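Week 4: Checks, stripes and why your seams don't match

Hello again. These are the notes for Wednesday, February 14, 2018, tidied up a bit from what I scribbled on the board (sorry about the handwriting). If you missed the session, read this first and then have a go at the paper exercise before you touch any cloth.

First, a quick recap. Warp threads run the length of the loom and are held tight. Weft threads go across, over and under. Last week we made stripes by changing colour in the warp only, and most of you got there in the end, even the group whose stripes went a bit wavy!

Now change colour in the weft as well and you get checks. With two colours in a plain weave you get three kinds of square: solid colour where both threads are coloured, solid white where both are white, and a mixed one where they cross. That middle shade is the bit I love. No thread in the cloth is dyed that colour, your eye does the blending. 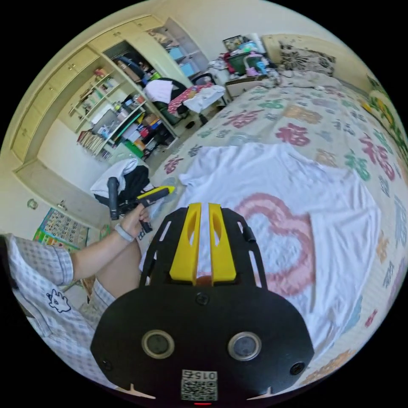

Scale is what people get wrong when they plan a check for clothes. You draw it big on squared paper, you fall in love with it, and then it goes round an arm or over a knee and looks like something else entirely. A short-sleeved shirt is a nice size to think about, and the light blue and white one here has a small dark cartoon figure as well, down on the front near the hem. Would you put a motif on a check? I would, but I'd keep it small and dark so it doesn't get lost in the squares. There are checkered shorts too, so do think about whether you'd wear two checks together (I'm very much in favour, my sister is horrified).

Some sums, which I promise are short. The Larkero sample in your pack has 76 warp threads to the inch. Its stripes are 19 threads wide, so you get four stripes in every inch, two coloured and two white. For the checks to come out square, the weft has to be packed in at the same rate. Beat it too gently and your squares turn into tall oblongs. Ask me how I know.

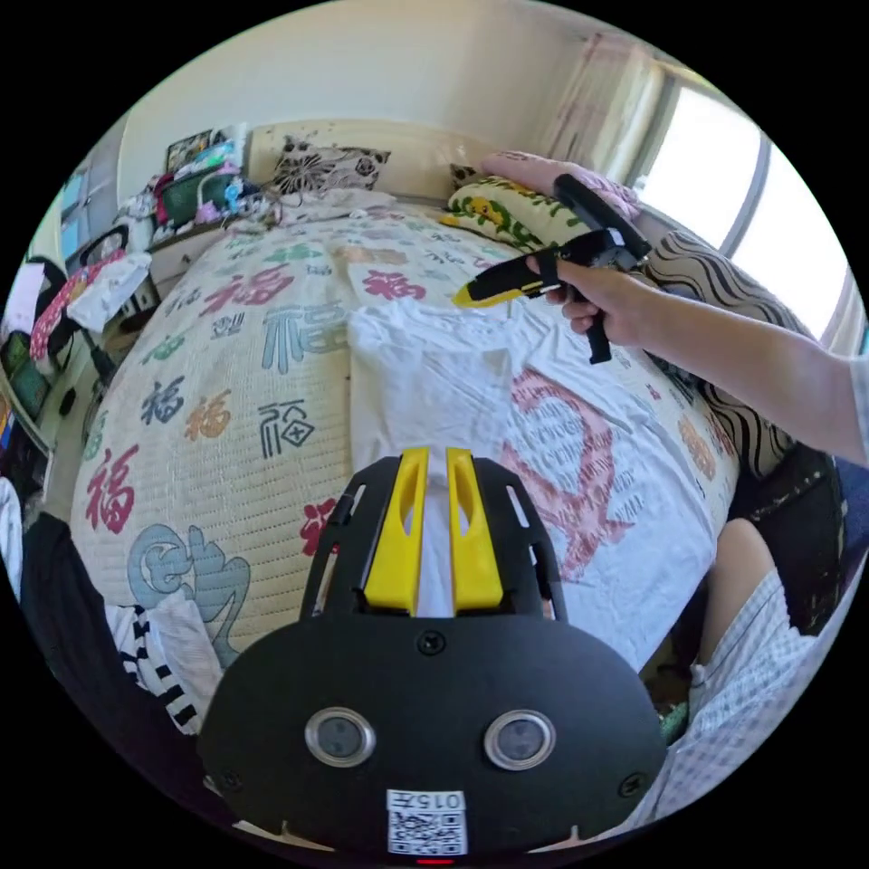
Tamsin Orrell

Matching at the seams comes next, and it takes patience more than skill. Pick one line in the check and call it your boss line. On a shirt I use the one that crosses the chest just under the armhole. Every pattern piece gets a pencil mark where that line falls, then you cut one layer at a time, face up. Cutting on the fold is quicker but the under layer creeps, and half a square is all it takes.

Pockets are the exception. You can match them perfectly so they vanish, or cut them on the bias so the check sits diagonally and everybody can see you meant it. Anything in between looks like a slip.

For next time: draw a two-colour check on the Zistton grid sheets, full size, and tape it to your sleeve. Wear it for an afternoon. Then write me a few lines on what you'd change, and bring the Nisutum swatch book back please, the March group needs it.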